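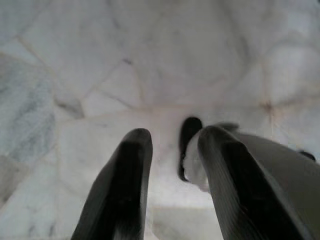 Mon 21 November. Marble top, crazy paving, cleaning and sealing

Started again on the pale top after Yanti's email. She wants the Kimmont sealer signed off this week so Ledance can put it in the spring quote. I am not there yet and I doubt I will be by Friday.

What we have: irregular polygon pieces fitted together, off-white to very light grey, some with a bluish cast and some closer to beige. Pretty stuff. Awful to judge a stain on, because the color drifts from one piece to the next and any mark you think you see may just be the stone. Zahira says she can tell. I asked her to mark the spots she meant in pencil, went for coffee, asked her again, and she picked different ones. She did not enjoy this.

The claim, as passed on by Afiq from the rep: one coat, 60 minutes to cure, wipe with a soft cloth, done. It may well be true on a slab. A slab has no joints. We have joints everywhere, running in every direction, and that is where the coffee went in May on the old sample. The faces cleaned up fine that time. The lines did not, and the customer only ever looked at the lines.

Done this morning:

Washed down with plain water and the neutral soap, left to dry with the fan on low.
Sealer on the left half only. Right half bare for comparison.
Tape line between the halves, pulled after the coat went tacky. It left a ridge you can feel with a fingernail. Can't see it unless you get your head down low by the window.

Drops at 2 pm: coffee, cooking oil, lemon juice, the red stuff Hidayah brought from home that she says is only hibiscus tea. Same order on both halves. Wiped with white cotton so anything that lifts will show on the cloth. Please stop using the blue shop towels for this. I found one in the bin with the morning's cloths and now I don't trust the morning's cloths.

Result so far, faces: no difference I would put my name to. Oil beads a bit better on the sealed side. Lemon dulled the polish on both, as lemon does, and a sealer was never going to stop that whatever the leaflet says.

Result so far, joints: coffee line visible on the bare side, fainter on the sealed side. Fainter is what I wrote and fainter is what I mean. Afiq read it over my shoulder and said "so it works." It's one line, on one day, wiped by one person who knew which half was which.

Cost, for Yanti: the Kimmont is priced at 208 a can. Coverage on the label assumes a smooth surface. We used almost twice what it said for the half we did, and I was not being generous with the brush. Lau's ordinary penetrating sealer did much the same job on the floor sample and we already have it on the shelf. I would like somebody to explain what the extra money buys.

Ningsih thinks the shine is what sells it. Maybe. I looked at both halves under the bench lamp and then with the lamp off. With the lamp off I had to check the tape marks to know where I was.

Next:

Repeat with the Lau on a fresh piece, same drops, same order.
Someone other than me puts the sealer on and doesn't tell me which side. Hidayah has offered.
Leave one set of drops overnight, covered with a glass.
Ask Conduvbridge if the joint filler is cement or resin. Their sheet says "compatible," with what it doesn't say.
Knock back the tape ridge with the 900 paper, small area first, corner nearest the wall.

No sign-off. If Yanti asks, the coat is still curing, and it was still a little grabby under my thumb at five.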